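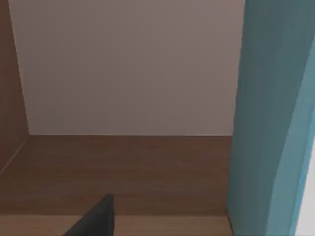

Who signs off a cell before the arms are enabled?
The shift lead and one trained operator, both by name, on the same sheet.

Clodomov arm cell - pre-run inspection, September
Inspector: Mudassar Satti
Second signature: Wichai Chaimongkol

1. Emergency stop, both stations. Pass.
Comment: tested with the arms at low speed. Reset needs the key, as required.

2. Gripper fingers, wear and fastening. Pass.
Comment: fasteners at mark. Next change is due at 3150 cycles - log the count at handover.

3. Speed limit inside shelves and compartments. Fail, corrected.
Comment: limit was set to 67 percent. Site rule is 36. Changed by Fahad Mohmand and read back from the controller.

4. Approach path to shelf openings. Pass with remark.
Comment: the path file from Tillness still carries the old clearance value. Do not load it until it is reissued.

5. Force limit on contact. Pass.
Comment: three trials per arm, all stopped under the limit.

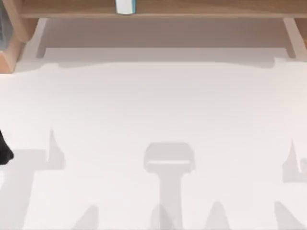
6. Shared work area, arm-to-arm spacing. Pass with remark.
Comment: the minimum spacing holds in software only. A hard stop was requested from Pramell and is still open. Until it is fitted, run both arms from one program and never from two pendants.

7. Lighting and shadows on the work surface. Pass.
Comment: vision check repeated with lamps at full and half output. Score was around 64 on the lower setting, above the reject line.

8. Records. Open.
Comment: training sheet for Talha Mohmand is missing the second page. No solo operation before it is filed.

Recheck items 3, 4 and 6 after any program change.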